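Section 3: Standing the table up and moving it into place

The Flistberg table goes from box to room in 40 minutes, according to the carton. Allow longer. The carton also says no second pair of hands is needed, and we'd treat that claim with some suspicion once the top is on the legs.

Before you start, check that the legs are fully screwed in and that the rail under the top is tight at both ends. The supplied key is short and soft. If you own a better one, use it.

1. Turn the table onto its feet. Lift it over by the long edges. Don't roll it across one leg, whatever the drawing on the leaflet seems to suggest.

2. Put a hand on one corner and press down lightly. Do the same at the other corners. A small rock usually comes from the floor or from an adjuster wound out too far.

3. Wind the adjuster in or out until the rock stops. There are 2 turns of useful thread, possibly less. Past that, the foot is hanging on by optimism.
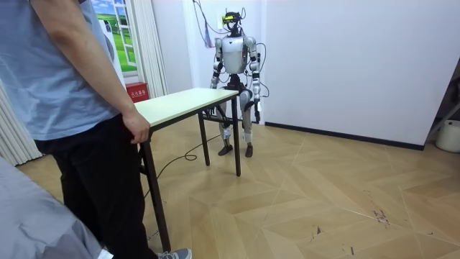

Bilgin wrote back after trying step 3 that the rock came and went depending on which floorboard the leg was sitting on, and that in the end a square of felt did more than the adjuster ever had. We can't argue with that. Felt is cheap, it won't mark a timber floor, and it doesn't need a key.

Note: Set the height where the table is going to live. Levelling it in the hall and carrying it through is work you'll do twice.

4. Clear the path. Pick up any cable lying on the floor and move chairs back from the route.

5. Take hold at the edge of the top, hands well apart, with the palms low and the fingers over the rim. The rail looks like a handle. It isn't one.

6. Lift, walk, set down. Dragging is quicker and is the usual reason people write to us about bent legs.

Caution: Keep fingers out from under the feet when setting down. The top is lighter than it looks, so people tend to drop the last few centimetres.
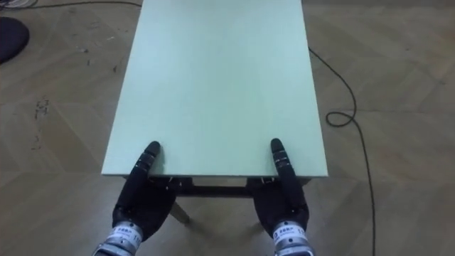
Javville, May

Changes to this section. The earlier Likison leaflet told owners to grip the table by its legs. We've taken that out. It puts the strain on the screws, and we never did find out who thought it was a good idea. The edge grip in step 5 replaces it.

The leaflet also called the top "scratch-proof". Please read that as "wipes clean". Use a mat under anything with a rough base, and a damp cloth for the rest.

7. Check the leg screws again after 18 days of normal use. If one has worked loose, tighten it by hand first and then a quarter turn with the key. If the same one loosens again, stop tightening and ask for a replacement screw – more force will only strip the thread.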